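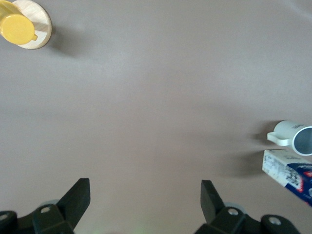

Cups on the table: small tips from our kitchen

A matte tabletop is nice for the eyes but it remembers every hot cup. We keep a round wooden disc always on the table, and the cup goes there and only there. After two weeks the hand finds it alone.

Wash the disc quickly and stand it on its edge to dry. If you leave it lying in water it will bend. Twice in a year, for us it is in February and again after summer, rub it with a little food oil and wait until morning.

For tea rings on the table: one spoon of baking soda, 200 ml warm water, soft cloth. Do not press hard, a matte surface becomes shiny where you rub too much. Try first in a corner.

Mugs which you use rarely can go in a cardboard box. Put paper inside each mug and around the handle also, the handle breaks first. Write on the side of the box, not on the top, or you cannot read it when the boxes are stacked. I learned this from Seidu Atinga when we moved, and I still do it.

Plastic cups for the children have their own low shelf.

Ingvar Kvaran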